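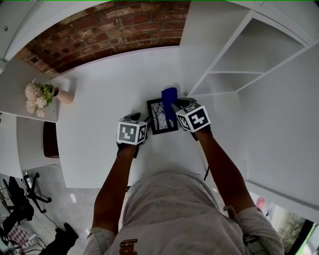 My first season of picking games against my brother-in-law Rawiri started with a bet over a plate of cold wings, and it has gone badly enough that I finally feel ready to write about it. We play for pride and a trophy (an old bowling cup with somebody else's name on it), and the deal is simple: every Sunday night we each send over our picks for the local rec league, with a spread we both agree on, and whoever has more points by spring keeps the cup all summer. I had a spot cleared on the shelf for it back in June. What I ought to put there is a small black picture frame with bare branches and a pale sky in it, which is pretty much how my record looks and feels going into the second month.

So, where do things stand on Monday, 6th November? Rawiri has 2,159 points and I have 1,371. Our scoring is a mess, I admit. You get more for picking an underdog, more again for getting close to the final margin, and there is a bonus for overtime that we made up in the car one night and have regretted ever since.

My trouble is Purnell. I love Purnell. They run, they shoot from anywhere, and they have a point guard who throws passes I wouldn't try in my own driveway. They also can't rebound to save their lives, and I keep picking them to cover anyway – on the road, even, in that chilly gym over at Geltden where the floor is slick near the far baseline and visiting teams always start slow. Rawiri took Geltden minus the points and sent me a thumbs up before halftime.

He is a patient picker, I'll give him that. He watches who is hurt, he asks Tipene Tamihana how the practices look (Tipene keeps the clock at most of the home games and hears everything), and then he makes two strong picks and plays the rest safe. I pick with my heart and then spend Monday wondering why.

This week I'm trying to be a grown-up. I have Marquez getting the points against Diletti, mostly for their big man inside, and I like the under if Diletti slows it down the way they did last time out. And yes, I took Purnell again. They're at home, the line is small, and my sister is bringing chili to the game.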